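Old phone as a kitchen music player?

Posted by Văn in May

I have two old phones in a drawer and I'd love to use one for music while I cook. Which one do I keep?
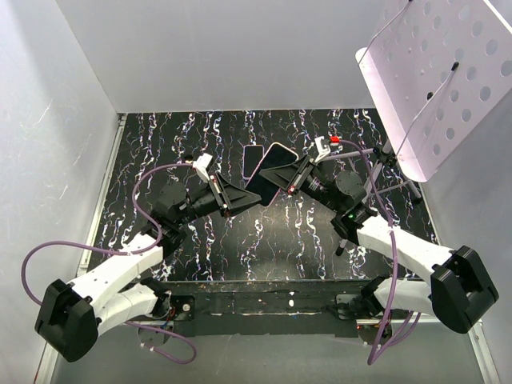
Two smartphones on the dark mat

Đạt Dương
Great project! Keep the one with more storage. Mine holds 948 songs – all offline!

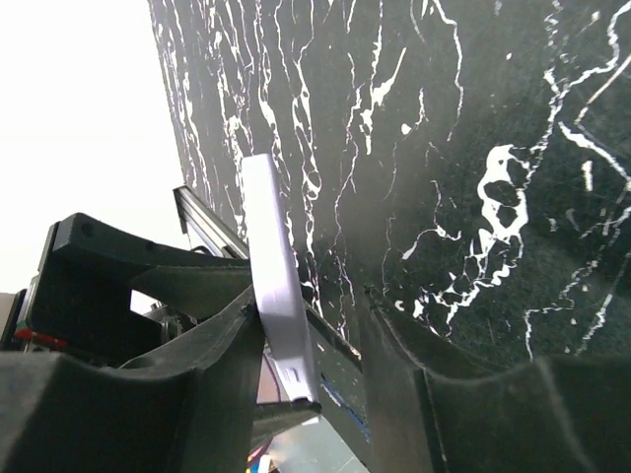 More replies

Kason
Wipe it first, then turn on airplane mode. My battery lasts nearly 30 hours that way.

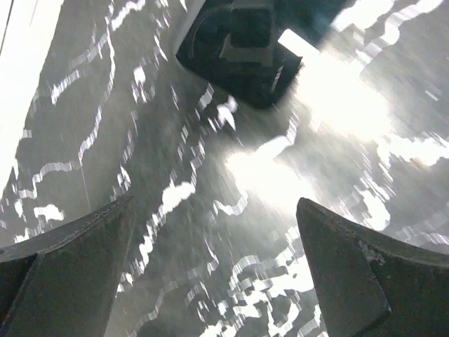 1 min read

Drirside
try both lol, louder speaker wins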